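Pantry Sorting Assistants (Part-Time, Temporary)
Primton Food Storage Study
Posted Nov 12, 2021

The Primton Food Storage Study invites applications for 4 part-time positions in its sorting room. Assistants will arrange small canned goods on wooden boards, compare different layouts, and keep written records of each arrangement. The appointment runs through June, with a possible extension subject to funding.
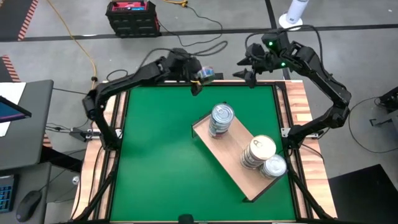 Three cans on a wooden board, sorting table.

Duties

Assistants are assigned to a table and work from a printed layout sheet. Regular duties include:

Placing cans upright on the board in the order given
Checking labels and pull-tab lids for damage before placement
Recording the finished layout and the time taken
Clearing the table and returning all cans to the shelf at the end of a shift

Layouts range from a few cans to a larger group, and some call for the board to be set diagonally on the table. Applicants should be comfortable with repetitive work that requires close attention.

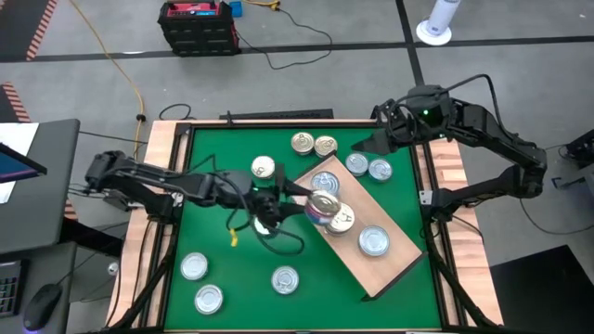 Larger can group with the board set diagonally on the green work surface.

Requirements

Applicants must be at least 18 years of age and able to read printed labels in English. Prior experience in a grocery store, food bank, or stockroom is welcome but not required. Shifts last 4 hours, and each assistant will be scheduled for 8 hours per week. Training is paid at the regular rate.

How to Apply

Please send a resume and a short letter of interest to Laiba Kazmi, Staffing Office, Room 1321, Castillo Building. Quote reference number 2719 on all correspondence. Questions about the duties may be directed to Remzi Çınar, Sorting Room Supervisor.

Applications will be reviewed as they are received until all positions are filled. Applicants selected for an interview will be contacted by the Staffing Office.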